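Home | Table | Kitchen | Archive | Search

Does anyone need a stacking order?

Frida Kvaran has opinions about bowls. Her one-day class in Avthorpe teaches people to clear and stack a table, and costs 91 dollars. I went on a Wednesday expecting to be annoyed.

"Plates first, bowls on top, stop when it leans," she told me. That seemed thin for the money, and I said so.

"People pay more to learn to fold a napkin," she said.

She likes bright colors on a dark green cloth, and claims they make clearing up faster. I asked how she knew. "I've watched people do it," she said, and she had no numbers to offer.
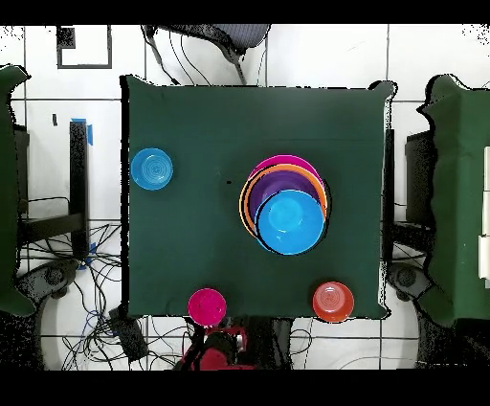
Nesting, or just piling?

A magenta plate, an orange plate, a purple bowl, then a blue one sitting off to one side. I suggested the last one spoiled her case. Kvaran shrugged. "It's stacked. I didn't say centered."

And the bowls left out near the edges of the cloth? "Those are next." She would not say which goes first. I am still not sure there is a rule.

2 comments

Trikdale: 91 dollars! My mother taught me this with a dish towel over her shoulder.

Blöndal: I'd want the blue one in the middle.

Contact | Copyright | Back to top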